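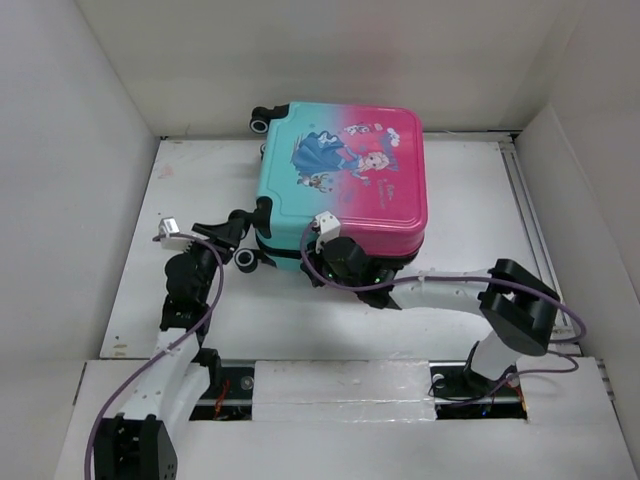 Notes on Children's Clothing: Buying One Size Ahead

Our household adopted a policy on children's clothing last December, after the annual sorting of drawers produced two full bags of garments that had been worn once or never. The policy is simple. Everyday items are bought one size ahead, and special items are bought to fit. I have been asked by several readers to set out how it has worked, and I am pleased to do so.

The everyday category covers leggings, T-shirts, pajamas and play dresses. My daughter wears size 4 at present, and nearly all of her new pieces are a 5. Cuffs are turned up once and tacked with a few loose stitches, which come out in a minute when the time comes. Elastic waists present no difficulty. Shoulder seams do, and I would advise against sizing up in anything with a structured sleeve. 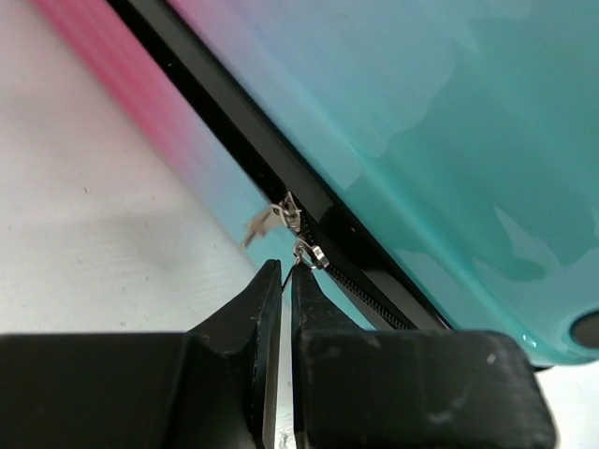
Posted by Tadeo Figueroa
September 2025
Filed under: Kids, Wardrobe

The brand we have relied on most is Gatham. Their cotton jersey holds its shape through repeated washing, and the necklines are cut narrow enough that a larger size does not slip from the shoulder. The striped play dress has been in weekly use since spring and shows slight fading at the hem. The matching leggings have gone at one knee.

Bednarek was a less successful purchase. The knitwear is handsome and the colors are very well chosen, but the sleeves run long even in the correct size. A cardigan bought one size ahead remains in the closet with its tags attached. I expect it will be suitable next winter, by which time my daughter may have formed her own views on mustard yellow.

For special items, we continue to visit Lolville, a small shop that carries party dresses and dress shoes. The owner, Lorenz Kälin, measures each child before bringing anything out, and he has twice declined to sell us a shoe he considered too roomy. His advice on party dresses is to check the length while the child is seated.

The total spent on clothing under the new policy, shoes included, stands at $323. Of that amount, $82 went to a single raincoat, which I do not regret. It is lined, it has a proper hood, and it was bought two sizes ahead in a departure from the rules given above.

Readers have also inquired about Traron socks. We own six pairs. They are satisfactory, although the gray ones pill. A separate post on tights will follow once we have tried the new ribbed style.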